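**Thread: Lonimmont food box kit — worth it for a small bench?**

**benchrat_37** wrote on 10/30/19:

We have had the Lonimmont starter kit on the bench long enough that I can say something useful about it. For those who missed the earlier thread, it is the lid handling package sold through Jondport: a set of finger tips, a folder of ready-made routines, and a year of email support. You supply the arm and the gripper. Ours came to $2514 with shipping.

Setup took most of an afternoon. The routines load as plain files, and the only thing you have to teach is the height of your table and the corner you want to measure from. The manual tells you to do the corner first. Do the height first or you will be doing the corner twice.

I ran 254 cycles on one lid type before I touched any of the settings. A cycle is approach, grip, lift, set down. Part of what you pay for is the approach routine, which comes in slow and straight over the lid and closes late.

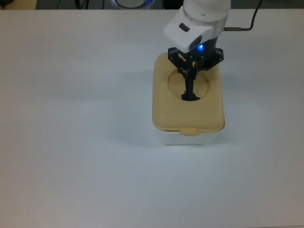
The force limit is set too low out of the box. At the factory value the arm stopped on contact and threw a fault on 37 of those cycles. I raised it two steps and the faults went away. The logs are easy to read, which I can't say for the last kit I bought.

What I don't like: the license is tied to one controller, and moving it means writing to them.

**Marín_lab** wrote:

Same kit here, different opinion. The slow approach is the reason I quit using it. We need speed and the ready-made routine can't be sped up past a certain point without editing the file by hand, and if you edit the file they won't support it. For that money I expected a slider.

Also, your fault count would have bothered me more than it bothered you. A default that stops on normal contact is a bad default.

**benchrat_37** wrote:

I'd rather have it stop too soon than push through a lid. But fair point on the speed. We are not in a hurry here, so I never ran into it.

**tin_snips** wrote:

Does it deal with the lid being put down somewhere other than where it was picked up? The Brerkia kit I tried last June wanted everything back in the same spot, to the millimeter. That was fine for their demo and no good for us.

**benchrat_37** wrote:

It does. You give it a drop zone and a retreat height. It releases, goes straight up, and only then swings away. The next pick starts from wherever you told it the lid went. If somebody bumps the lid in between you need a camera, and the camera add-on is separate. I don't have it.

One thing to plan for is the cable. On a long reach it needs slack, and the slack has to go somewhere. The kit comes with two clips and I would have liked four.

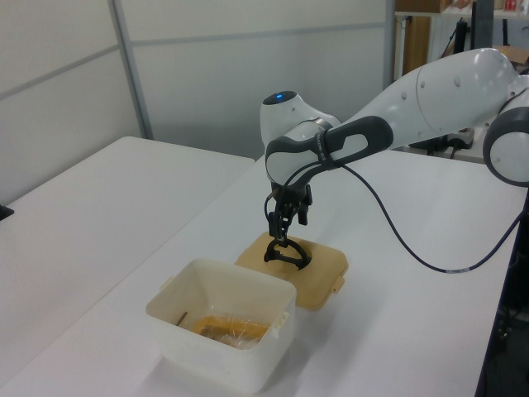 Does the kit work with grippers from other makers? There is an adapter plate for most two-finger models, but it is sold separately and you should check the bolt pattern with Jondport before you order.

**Marín_lab** wrote:

Add that the plate changes your tool length and the routines don't pick that up. You have to enter it. We put a nice dent in a lid before we worked that out.

**tin_snips** wrote:

Was that in the manual?

**Marín_lab** wrote:

In the back, under maintenance — so no, not anywhere a person would look.

**benchrat_37** wrote:

Mine is a later printing and it's in the setup section now. They do seem to read their email.

**gearbox_gus** wrote:

I'm going to disagree with both of you. Anyone who can write a pick and place program can do this without a kit. I built mine from scrap tips and a weekend of work. The price makes no sense unless your time is very expensive.

**benchrat_37** wrote:

My weekend is worth something to me. If they sold it for $2000 I don't think we would be having this argument. I ran a different container today with the lid handle and the same routine file, and all I changed was the grip width and the retreat height.

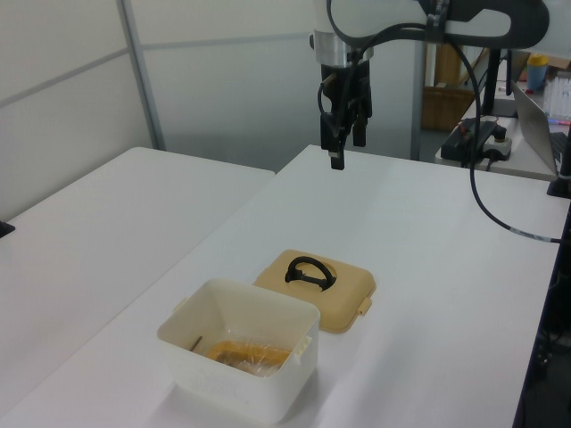 ## Settings I ended up with

- Force limit: two steps above factory
- Approach speed: factory
- Retreat height: one step above factory
- Tool length: measured by hand and typed in, even without the adapter plate

**gearbox_gus** wrote:

Thanks for posting those. I'll try the force setting on mine. Still wouldn't buy it.

**tin_snips** wrote:

I put in for a quote this morning. Will post when I hear what they want for the camera add-on.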